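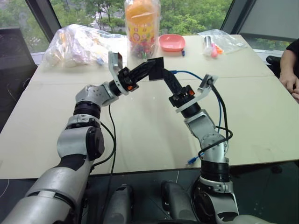 Two grippers hold a flat black square plate over a beige table.

Kident reformulates rollerball fragrance line, drops 36 mL bottle

October 9, 2025

Fragrance maker Kident has changed the formula and packaging of its rollerball perfume line, the company said in a notice to retailers. The new version goes on sale in February and replaces all existing stock-keeping units in the range.

The carrier is the main change. Current Kident rollerballs use a fractionated coconut oil base. The replacement uses a blend of denatured alcohol and a light ester, which dries faster on skin and leaves less residue on fabric. Fragrance concentration is unchanged, according to the notice. Kident said the colour of the liquid will be slightly paler and that this does not affect the scent.

The applicator has also been redesigned. The old glass ball sat in a moulded plastic collar and was a common source of complaints, mostly about leaks in handbags and balls that stuck after a few weeks. The new part is a stainless steel ball in a separate press-fit housing, with a gasket inside the cap. The housing can be pulled off by hand, so the glass can be rinsed and put in household recycling where local programs accept it.

Two sizes will be sold, down from three. The 36 mL bottle is being discontinued, and the notice cites slow sales. The 10 mL and 15 mL bottles keep their present outside dimensions and will fit existing counter displays. Recommended prices are not changing in either size.

Bottles are filled at the company's Zurkthorpe plant, where the line will be shut for 3 weeks in the new year for the changeover. The alcohol base needs different seals, pumps and vapour extraction from the oil base. Retailers have been told to place final orders for the current version before the shutdown, and back orders still open at that point will be cancelled and not carried over to the new product codes.

Stability testing was done by Marchand, a contract laboratory. Filled samples were stored upright, inverted and on their sides, at room temperature and at 40 degrees. A batch of 300 bottles was used for the leak test, which included repeated drops from counter height with the cap on. A second test measured how much liquid the ball released per stroke over the life of the bottle. Kident published a summary of the method but not the full results.

The switch to alcohol has some practical effects for shops. The new rollerballs are classed as flammable liquids for transport, and mail orders will go by ground service only. Opened testers should be kept capped and away from display lighting. Customers who chose the oil version for dry or sensitive skin may prefer to try the new one on a small area first. The ingredient list on the carton has been reset in larger type and now names each declarable fragrance allergen.

Corkance, which distributes the line to pharmacies and department stores, said 798 outlets carry at least one scent in the range. It will not take back unsold oil-based bottles, but stores may mark them down at their own discretion. Old and new versions can be told apart by the cap, which changes from gloss black to matte grey, and by the letter A after the batch code on the base.

All current scents will continue apart from the seasonal fig, which was already due to end. Spray versions, body lotions and gift sets are not affected.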